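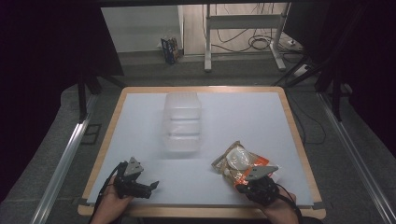 1/ Snack storage, part one: crinkle bags into a rigid box

Glenys Whitlock asked me in July why the rice cakes in our shared cupboard go soft before anyone finishes them. The short answer is container geometry. The long answer is this thread.

2/ Starting point: a frosted plastic box, tall and rectangular, ridged bands around the sides, and one crinkled snack bag with orange and red printing and a clear window. Round white disc inside. The bag goes in the box. Everything after this is about how.

3/ Why a tall box. Shelf depth in the cupboard is fixed, shelf height is wasted. A tall box stores bags on end, so you see the top seal of each one and can pull any of them without moving the others. A flat tray stacks them, and the bottom bag gets the weight.

4/ Ridges matter more than people think. A smooth wall bows outward once you load it. Horizontal bands stiffen it and give your fingers something to catch when you lift the box from a high shelf.

5/ Frosted vs clear. I prefer frosted. You can tell how full it is from across the kitchen, and the printing on the bags stops shouting at you. Downside: you have to label it. I use Stikoline removable labels on the short side, lower third, where a hand doesn't rub them off.

6/ A white box on a white worktop is hard to find the rim of under flat light. If you fill yours early in the morning, put a dark towel under it. Saves a lot of missed drops.

7/ Bag prep. Don't flatten an unopened bag. The gas inside is the cushion. Squeeze it and the product takes the load directly, and a thin disc breaks along its edge first.

8/ Grip points, unopened bag: the lower seal or a lower corner. Both are flat film with nothing brittle behind them. Gripping the middle puts pressure straight on the contents.

9/ Orientation. Printed face toward the front wall, seal up. If the bag is wider than the mouth of the box, turn it on the diagonal before you try folding. A diagonal buys you more width than you'd guess. On my own box the mouth is 113 mm on the long side and 80 mm on the short side, so the diagonal comes out a bit over 138 mm.

10/ Lowering. Hold the box at the rim with one hand, lower with the other. An empty box this shape is top heavy relative to its footprint and will tip if the bag drags on the rim. Once there are a few bags in it the problem goes away.

11/ Capacity. I get 11 single-portion bags in my box with no compression. I have had 17 in there. At 17 the walls were visibly bowed, and two of the discs had cracked by the time I took them out. Stop at 11.

12/ Opened bags are a different case. Fold the film down twice, clip it, and keep it in a separate box. Mixing opened and unopened is how crumbs end up in the bottom ridges, and those are tedious to clean.

13/ On clips: the Garside flat ones are thin enough to stand in the box without spreading the bags. The Drumitz spring clips hold harder but the handles snag on the neighboring bag every time. I moved those to the flour.

14/ Cleaning. Warm water, drop of dish soap, bottle brush run along each band and then vertically in the corners. No abrasive pads on frosted plastic - it polishes in patches and looks dirty forever. Dry it upside down on a rack overnight. Any water left in the corners defeats the purpose.

15/ Lid or no lid. For sealed bags, no lid. The bag is already the moisture barrier and the lid only slows you down. For opened bags, use a lid with a gasket. I have a Rirnaren one that fits my box with a slight wobble on one corner. Not airtight, good enough for a few days.

16/ Glenys's soft rice cakes, for the record: opened bag, no clip, next to the kettle. Steam goes up, steam goes into the cupboard. She has moved them one shelf down and to the left and reports improvement.

17/ Question from the replies: does this work for chips? Partly. Chip bags have a lot more gas volume, so you fit maybe a third as many per box. Better on a wide shelf, standing in a row with a bookend.

18/ Another one: glass instead of plastic? Fine on a low shelf. I wouldn't lift a tall glass box down from above head height with one hand.

19/ Part two will cover the opened-bag box and the labels. If you have the measurements of a container that handles the wider multipacks, post them below - inside dimensions at the mouth please, the figure on the packaging is usually the outside.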